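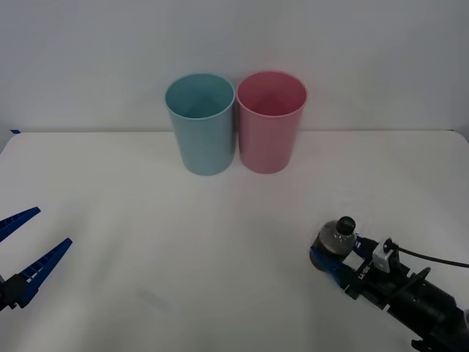

Figure 7.1. Two-arm workspace at Poltetti. The right gripper holds a capped bottle, the left gripper is open, and two cups stand at the back of the table.

Chapter 7
Learning a Task from Demonstrations

In Chapter 6 every motion of the arm was written by hand. The programmer chose the points, and the controller moved the arm between them. For a bottle and two cups this is still possible, but the program becomes long, and it fails when a cup is moved by the width of a finger.

In this chapter we study another method, called behavior cloning. A person guides the arms through the task many times. For each moment we store the camera image, the joint angles and the command that was given. A network is then trained to produce the same command from the same image and angles.

Our main case is the Drultari study, made with the table in Figure 7.1. The authors recorded 80 demonstrations and trained the network for 2000 steps. They then ran 15 trials with new cup positions. We will use their data in all exercises, so please read the format notes in Section 7.2 before you start.

Two questions will return often. The first is how small errors grow. When the gripper is a little away from the path shown by the person, the network sees an image it did not learn, and its next command may be worse. The second is how the two arms share the work. Grudivent treats them as one system with one command; Murín trains a separate network for each arm. We compare both designs in Section 7.4.

The reader should know the gripper frame and the joint limits from Chapter 3.

7.1 What Is Recorded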